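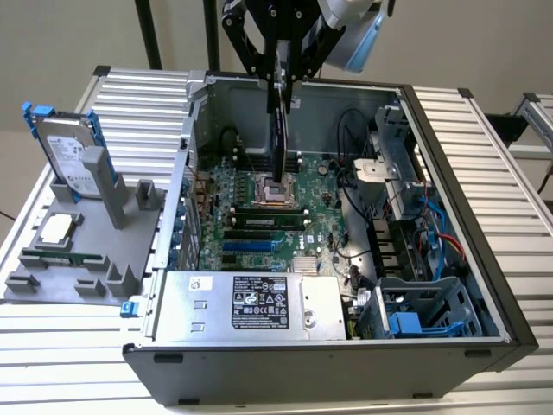

4.2 What people keep, and where they keep it

I'd expected the cupboard question to be the dull one. We'd put it near the end of the diary pack, after the proper questions about buying and mending, and it only asked people to write down any computer in the house that hadn't been switched on since the last time the clocks changed. Out of 325 households in Fusport and Ivlow we got 1,345 diary entries over the 6 months, and a big share of the long, rambling, properly interesting ones were answers to that question. People love talking about their cupboards!

The first thing to say is that "unused" is a slippery word. A tower under the stairs with a coat on it is unused in the sense that it has no plug in it, but its owner will often tell you in the same breath that it's the backup, or the one with the photographs on, or the one that's going to be sorted out in the summer. I started off coding all of these as "stored" and had to go back and split the category twice. In the end I used "waiting" for anything with a job or a date attached to it, however vague, and "parked" for the rest (I did toy with a third code for machines that people seemed to have simply forgotten, but you can't very well write a diary entry about something you've forgotten).

Waiting machines were mostly desktops. Laptops got parked, usually in a drawer, usually without their chargers. I think part of this is that a desktop looks like something you could do something about. It has a side you can take off. Several people in Ivlow described opening one up for a look with no plan in mind, and a few had then gone on to take out a part they recognised. Memory was the favourite, and it's easy to see why, as a module sits in its slot in plain view. The processor socket is another matter. With the bracket up and no chip in it, as in Figure 1, it's the sort of thing that one diarist called "the bit I shut the lid on again for". I've a lot of sympathy with that. I did my first one at a kitchen table with the instructions propped against the teapot and held my breath the whole way through.

Money came into it less than I'd thought it would. We asked what people reckoned their stored machine would fetch, and the answers were all over the place, with one hopeful soul in Fusport putting down 700 pounds for a family desktop older than the child who used it. But hardly anyone gave the price as a reason for hanging on. What they wrote about was the data, and the bother. Quite a few weren't sure which part their files were on, so the whole case stayed put. If you don't know which bit matters, you keep every bit. I'd put that down as the plainest finding in this section, and it has a fairly plain consequence for anyone running a collection scheme.

Motorus, the firm that does the small electricals round in both towns, will take a computer from the doorstep along with kettles and the like. Fusport households knew about this (it's printed on the bin calendar) and Ivlow households on the whole didn't, so I'd assumed that Fusport would have emptier cupboards. It hadn't. The diaries suggest that knowing about the round made people feel better about keeping things, which I found funny and then slightly worrying. "It can go any time" turns up in one form or another again and again, often from the same household, a month or two apart, about the same machine.

I should own up to a problem with the wording here. Our question said "computer", and people took that in different ways. Some listed tablets and games consoles, some listed a bare hard drive, and one household gave us a very full account of a printer. I've left the printer out. Tablets and consoles are in the totals for section 4.1 but not in this one, so the two sections won't match up if you try to lay one over the other.

There's also the matter of who held the pen. Each household chose its own diarist, and the entries lean towards whoever in the house minds most about clutter. In shared houses that person was sometimes writing about somebody else's machine, and you can tell. I've kept those entries in, coded as "waiting" or "parked" on the diarist's word alone, and marked them with an asterisk in the appendix tables.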